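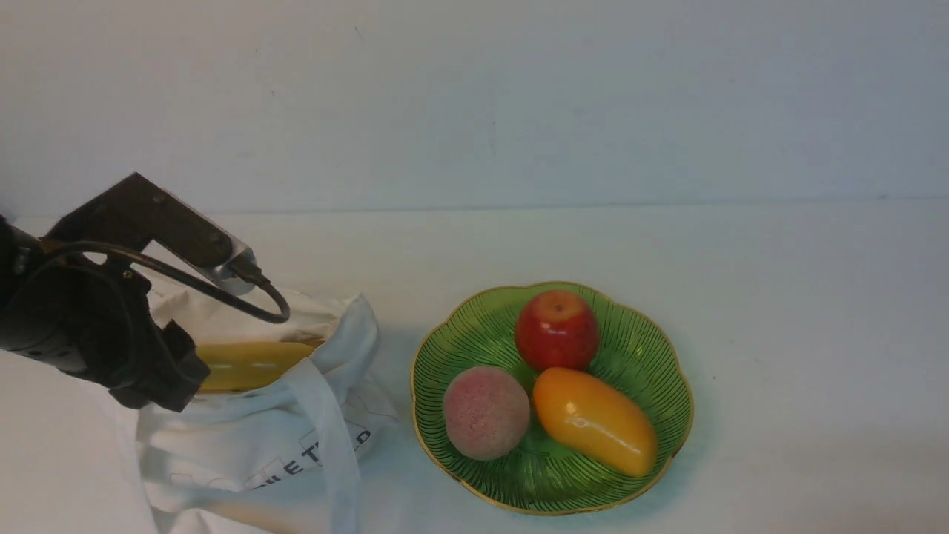 4 min read

Unit 3. Packing fruit in a cloth bag

In this unit we look at a small task from daily life: to move fruit from a plate into a fabric bag. Please read the notes before the practice hour and bring one cloth bag of your own. The canvas bags from Fistska are fine, and an old one is better than a new one, as new cloth is often stiff.

3.1 The bag
A cloth bag has no frame. When it is empty it falls down on itself and the mouth closes. Before you pack, open the mouth wide and fold the top edge outward one time. Put the handles outside the bag. A handle that lies across the opening will catch the fruit.

3.2 The order
Hard and heavy fruit goes to the bottom. Apples and oranges can carry some weight. A banana bruises easily, so in a full bag it goes last, on the top. If the bag holds only a few pieces, lay the banana along the side and keep the others from rolling on it.

3.3 Artificial fruit
For the first practice we use artificial fruit from the Kurnerar box. It keeps its shape and can be used by every group. Remember that it may be lighter than real fruit, therefore the bag will sit differently. In the second practice we repeat with real fruit, 17 pieces for each group.

3.4 The plate
Keep the plate beside the bag, near to the mouth. Take the fruit from the near side first.

Homework: read pages 38 to 63 in the Plerkisen reader and write half a page about how you pack your own shopping.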